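# About Murkunis

Murkunis is a small robot build crew in a shared workshop. Started in a garage, outgrew the garage, now we rent two benches and a shelf at Dreltinero. The shelf is full. So are the benches, most nights.

What we do: low-cost arms and grippers, built from printed parts and hobby motors, for people who want one at home and don't have lab money. We design, print, wire, break, print again. Then we write it up so you can skip the breaking part.

**Where things stand**

Two arms so far. Mosquera came first – stiff, slow, heavy in the shoulder, still good for teaching. Esari is the newer one and gets most of our time. Lighter links, fewer screws, a wrist you can take apart without pulling every cable out. 59 printed parts in the current version, down from 88. We'd like to lose a few more by June.

The parts budget for a full Esari build is some 400 dollars, not counting the printer. Motors eat most of that. Don't cheap out on the power supply, we did and lost a weekend to it.
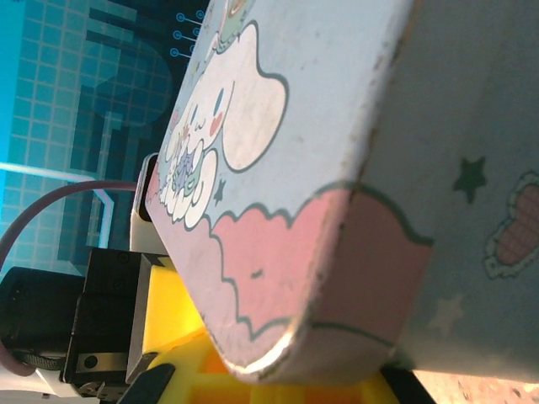

Gripping is where most of our evenings go. Fingertips especially. Hard plastic slips on anything glossy, rubber pads peel, and a finger that's good on a corner is usually lousy on a flat side. We swap tips a lot. Files for all of them are in the parts folder, includng the bad ones, labeled bad.

**How we work**

- Evenings mostly, from 6 pm till the building closes
- Whoever breaks it writes down how
- Print settings go in the log, every time, even if nothing changed
- No power on while hands are in the joints

**Joining in**

You don't need to code. You don't need to own a robot. If you can hold a screwdriver and read a wiring sketch we can use you. Bring safety glasses, the workshop pairs are scratched to death. First visit is free, after that you pay the Dreltinero day rate like the rest of us.

**Kits**

Not yet. People keep asking. We'll do a small batch of Esari wrist kits once the cable routing stops changing – it changed agian last month. Until then the files are free to use, and if you fix something, send it back to us.

Best way to reach us is the message board by the laser cutter, or the contact form. Form is slower.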